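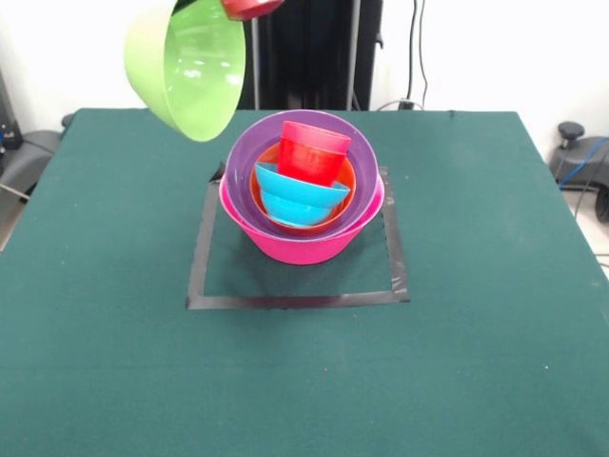
Call for participants: night-shift workers who moved here from abroad

11 May 2026
By Tomomi Ogura

We have read plenty of cheerful reports on how newcomers "settle in" at Fellstead. We don't quite believe them -- most were written by employers.

Kanako Yokoyama and I want to talk to up to nine people who work nights and live far from family. Two conversations each, in July, in whatever language you like. You pick the place.

We can pay for your time and bus fare. We can't promise it will change anything. Surveys rarely do.

No managers, please. Leave a note for Kanako at the Nillis front desk.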